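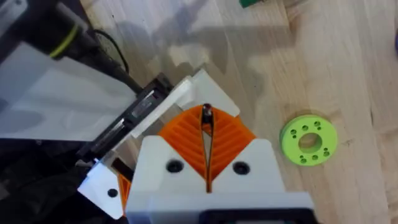

Lejla Stojanovska

Im Oktober war ich beim Werkstattabend von Jokham. Gezeigt wurde, wie Roboterarme kleine Teile greifen, halten und einander übergeben. Ich repariere zu Hause vieles selbst und schreibe auf dieser Seite sonst über Schubladen, Leim und stumpfe Messer. Von Robotern verstehe ich wenig. Trotzdem habe ich an diesem Abend mehr mitgeschrieben als in manchem Kurs, und das meiste davon gilt auch für einen gewöhnlichen Basteltisch.

Durch den Abend führte Senan Ní Mhurchú. Er sprach langsam und hat jede Frage beantwortet, auch meine.

Weich greifen, wenn das Teil empfindlich ist

Die orangen Finger am Greifer sind biegsam. Innen haben sie schräge Rippen, und wenn man gegen die Fläche drückt, legt sich der Finger um das Teil herum. Ich durfte ein loses Stück in die Hand nehmen und es mit dem Daumen probieren. Es ist ein schönes Gefühl, fast wie bei einem Blatt.

Für zu Hause nehme ich daraus mit: Die Backen der Zwinge oder des Schraubstocks mit etwas Nachgiebigem belegen. Ich benutze Reste von einem alten Fahrradschlauch, mit doppelseitigem Klebeband befestigt. Filz geht auch, aber er rutscht bei lackierten Sachen. Kork habe ich früher genommen, er bröselt nach einem Winter.

Schrauben versenken

Am weißen Gehäuse des Greifers sitzen die Schraubenköpfe vertieft in der Fläche. So bleibt kein Kabel und kein Ärmel hängen. Bei Holz bohre ich zuerst vor und senke dann mit dem Kegelsenker an, mit niedriger Drehzahl. Senan empfahl 900 Umdrehungen in der Minute als obere Grenze für weichen Kunststoff. Ich bleibe bei Fichte auch darunter, dann reißt der Rand nicht aus. Bei gedruckten Teilen soll man die Schraube die letzten Umdrehungen von Hand anziehen. Ich habe selbst schon zwei Griffe gesprengt, weil ich ungeduldig war.

Kabel mit Bogen verlegen

Die schwarzen Kabel an den Armen hängen in einem Bogen. Das sah für mich zuerst unordentlich aus. Aber ein Gelenk braucht diese Länge, sonst zieht es am Stecker. Das Gleiche gilt für die Lampe mit Schwenkarm über der Nähmaschine: Den Arm einmal ganz ausstrecken, dann erst den Kabelbinder schließen. Ich lasse an der engsten Stelle 10 Zentimeter übrig.
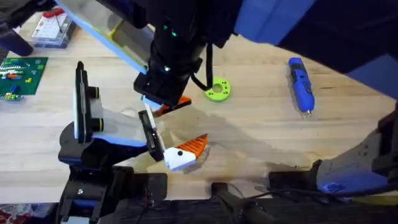 Mit zwei Händen arbeiten, aber mit verschiedenen Aufgaben

Bei der Vorführung waren zwei Arme über demselben Tisch, jeder mit einem kleinen Teil. Senan erklärte dazu, dass die Aufgaben am besten getrennt bleiben: Eine Seite hält ruhig, die andere bewegt sich. Wenn beide gleichzeitig korrigieren, geht es schief. Ich kenne das vom Kleben kleiner Figuren. Seitdem stütze ich die haltende Hand mit dem Ballen auf der Tischplatte ab, und nur die andere Hand sucht die Position.

Den Schrauber richtig ablegen

Der Akkuschrauber hat bei mir jetzt einen festen Platz rechts, immer mit der Spitze von mir weg. Vor dem Wechseln der Bits stelle ich den Schalter auf die Mitte. Kleine Teile kommen in eine durchsichtige Dose mit Deckel, eine Dose für jede Arbeit. Auf den Deckel schreibe ich mit Wachsstift, das lässt sich mit einem trockenen Tuch wieder abreiben.

Praktisches zum Besuch

Der nächste Abend findet in Ciltmont statt, Beginn ist um 18 Uhr. Man soll geschlossene Schuhe tragen und lange Haare zusammenbinden. Eigene kleine Reparaturen darf man mitbringen – ich hatte den Deckel meiner Kaffeemühle dabei und habe dort gelernt, wie man den Riss am Ende anbohrt, damit er nicht weiterläuft.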